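I've fallen hard for soup season this year, and it's only September! It started with a bag of split peas from the market in Eltonmont and a ham bone I nearly threw out. Three hours later the whole apartment smelled wonderful and I was standing at the stove eating straight from the ladle.

Since then I've made 8 different soups. My favorite so far is a roasted carrot one – 200 grams of red lentils, a big spoonful of cumin, and the carrots done at 180 until the edges go dark and sweet. Don't peel them. I used to, and I can't taste any difference.

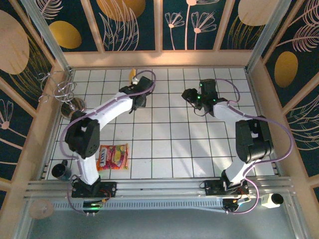 The other thing I've been playing with is the stuff on top. Toasted pumpkin seeds, fried sage, stale rye bread torn up and crisped in butter (so good on the pea soup!). A squeeze of lemon right before eating wakes up almost anything made with beans.

Next up is mushroom and barley, which I had once at a little place in Drukby and still think about. Theirs had dill in it and maybe a splash of pickle brine. If you have a recipe like that, please send it my way!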